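When the grip lets go

Griltton, October 2021. A shelf came off the jaws at the Velley workshop and landed on a foot. Bruised toes, a dented board, no worse than that. But it stopped the work for the rest of the day, and it got people asking about something they had been putting off for weeks.

The job sounds dull. Teach machines to handle household stuff, shelves and frames and bits of flat-pack, by having people do it first with hand-held grippers. Every move gets logged. Caldeira, the firm paying for it, wanted 2000 good runs by December. They had just passed 900. 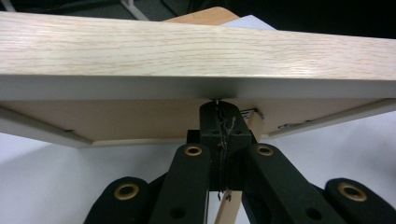
The fault was small and boring, as they mostly are. A pin in one of the linkages had worn oval. Close the jaws on something thin and you'd never know. Put a wide board on them, let the weight drift off to one side, and the whole finger gives a few millimetres. Then it gives a lot.

The log had it, too. Go back through the numbers and the slack shows up 40 runs before the drop, a little wobble in the closing width that gets bigger and bigger. Nothing was set to look for it. The alarm was for motors and cables, and a hand-held tool has no motor to complain. So it kept recording, quite happily, and the bad runs went in the pile with the good ones.

Which is the second problem, and to my mind the worse one. A robot trained on those runs learns a grip that slips. Tudenton had much the same trouble with a batch of trays and ended up binning 1000 runs, becuase sorting them would have cost more than doing them again.

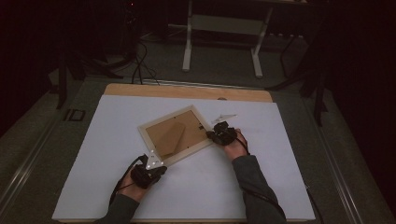
Gloves on, markers up: a picture frame is turned face down over the work table.

Gloves are the other way of doing it. No linkage to wear out, and people drop less with their own fingers. But gloves drift. Cables snag on sleeves. Markers get knocked and the hand in the data ends up beside the real one. Swap one fault for another, basically.

Velley's fix so far is cheap. Pins changed on a schedule instead of when somebody grumbles. A test block squeezed at the start of each shift, with the reading written down. Boards kept low over the table, toes well back, proper boots. Two tools on anything long.
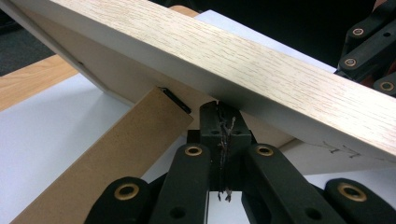

An oak-coloured board on the tip of the jaw, a second gripper at upper right.

Will it be enough? The people I spoke to were split. A few want the logging software to shut a run down the moment the width starts to wander, and Caldeira says that is coming, no date given. Others reckon you'll stop so many runs the target goes out of the window. The the old pin is in a jam jar on the windowsill meanwhile, and the shelf, dent and all, is back in use.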